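Practice Before Hardware

Pridmont opened its simulation laboratory to visitors on May 21, 2026. The programme was short: a talk, a demonstration of tabletop handling, and a session for questions. All the work on show ran in a rendered environment called Flallura, in which a two-armed robot faces a table of household objects.

Scissors between the gripper fingers, and the table with both arms:

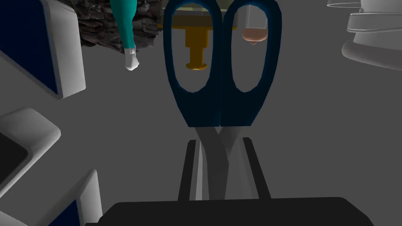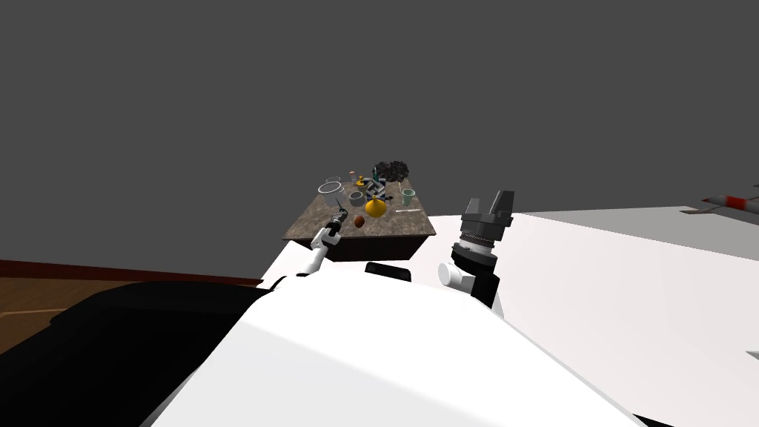 Martti Vuorinen had come from Guthrie, where parts are still picked by hand, and was not persuaded that simulated contact is good enough to train on. Friction, he said, is where these systems usually go wrong, and a thin metal blade will slide in ways that a solver smooths over. He asked what had been done about it.

Cameron Rutherford, presenting, gave a direct answer. Friction and mass are varied between runs, within limits measured on a test bench at Wusedach. A batch consists of 288 runs – each with a fresh arrangement of objects – and takes two hours. A policy must pass five batches in succession before it is moved to hardware.

Vuorinen then asked about clutter. Rutherford conceded that objects lying against one another remain the weak point, particularly where a clear item stands behind an opaque one. Depth estimates degrade, and the planner tends to choose a cautious approach from above. A revised depth model is due in October.

Hardware trials were not part of the visit.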